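Workshop Tips: Stripping Down Old Desktops With a Gripper Arm on Hire
By Corrado Morelli
05/04/2021

Regular readers will know that I take in old office computers, clean them up and pass on whatever is still good. It is pleasant work for the first few, and then your thumbs begin to object. So when Pagano, the tool hire people out at Fliltbridge, started offering a small robot arm by the week, complete with gripper, wrist camera and a printed parts holder, I put my name down and had the thing for the best part of June last year and then again this spring. What follows is part review and part tips, in the order I'd want them if I were starting again.

What the hire covers

You get the arm, the gripper, the cameras, a stand and a very decent folder of instructions, which I would urge you to read with a cup of tea before you plug anything in. Delivery was 30 pounds to my door in Drondton, and there is a deposit of 100 pounds that comes back to you when the kit does. They ask for a sturdy bench and a clear space round it. My neighbour's folding table would not have done at all, and I'm glad I didn't try it.

Setting up took me most of a morning, though I will admit that a good part of that was moving paint tins.

Before the arm goes anywhere near the case

Unplug the computer at the wall, and then take the lead out of the back of the machine as well. Press the power button and hold it for a few seconds. I know you know this, and I still say it out loud to myself every time. Leave the power supply itself alone – take it out whole if you must, but never open it up.

Lay the tower on its side with the panel off and blow the dust out gently, outdoors if the weather is kind. A soft paintbrush (a new one, please, not the one you did the skirting boards with) is lovely for getting between the fins of a heatsink.

Then have a good look at where the cables run before you let the gripper down among them. Thin data cables are the ones to watch, as they like to loop right across the middle of everything, and a finger can hook one before you've noticed. Tuck them back or unplug them by hand. I do this part myself every time and I don't expect that to change, however clever the arm gets.
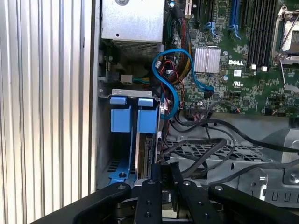
Going in over the drive bay: blue latches to the left, blue data cable looping across towards the board.

Working the blue bits

Makers of office machines were kind enough to colour a good many of the bits you're meant to touch, and on this Dell they are a cheerful blue. If you're new to all this, start there. The drive latches are a good first exercise for the arm too, being plastic and a sensible size for the fingers to find.

My tips for the latches, such as they are:

Come down slowly and straight. If the fingers arrive at a slant they tend to nudge the latch along and leave you chasing it.

Keep the grip setting on the gentle side to begin with and go up a little at a time. Old plastic is brittle, and a snapped latch is a nuisance to replace. I have a jam jar of snapped ones, all of them broken by me, by hand, well before the robot came.

Steady the case. A tower on its side will slide about on a smooth bench with surprisingly little encouragement. An old rubber bath mat, cut down, works very nicely.

Watch the wrist camera, but don't rely on it alone. It gives you a splendid close view, and the fingers do take up a fair bit of it, so I like to stand where I can see the whole machine as well. Stay out of the arm's reach while it is moving, naturally, and keep the stop button by your hand.

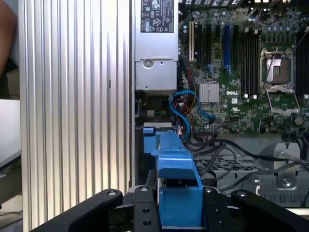
Fingers reaching in towards a blue bracket, with the power supply and the empty processor socket beyond.

I should say a word about the processor socket, as people do write in about it. Once the socket is empty it wants looking after. Keep fingers out of it, metal ones included, and don't rest a screwdriver on the board near it while you hunt for your glasses. If you mean to sell the board on, put a proper cover over the socket before you wrap it.

A place for everything

The part of the kit I expected to care about least was the parts holder, and it is the part I would most like to keep. Pagano print theirs in grey plastic with ribs, slots and pockets, and it sits on the bench next to the tower. A card can stand up in a slot, and smaller pieces lie in the pockets. For years I've used muffin tins for this, and they are perfectly good for screws, but a card lying flat in a muffin tin is an unhappy sight.

If you don't fancy hiring, a wooden plate rack from a charity shop does much the same job for cards. Line it with a bit of felt, and label each slot with masking tape so you know which machine the card came out of. Pencil is better than pen on masking tape, I find, as you can rub it out and use the same strip again.

Put the holder close to the case, on the side away from where the arm does most of its travelling. I began with mine too far off, and the arm spent its day going back and forth like a man who has forgotten his keys.

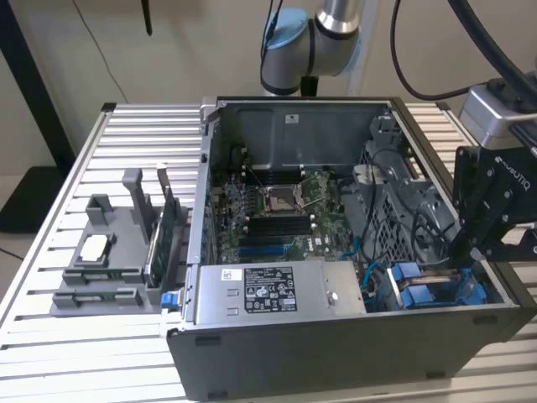 Would I hire it again?

Yes, for a decent pile of machines of the same sort. For one computer on a rainy afternoon it would be a great deal of fuss, and a screwdriver and a bit of patience will see you right. The arm is at its best when the next case is just like the last one, and you need to allow time for showing it where things are.

Grumbles: the folder could do with an index, and the main cable is thick and rather stiff, so think about where it will hang before you fix the stand down. I rang their helpline twice and was answered kindly both times.

Polent do a similar hire at 60 pounds for delivery, with a larger stand, but I haven't tried theirs. If you have, do write and tell me how you got on, and whether their parts holder is any good.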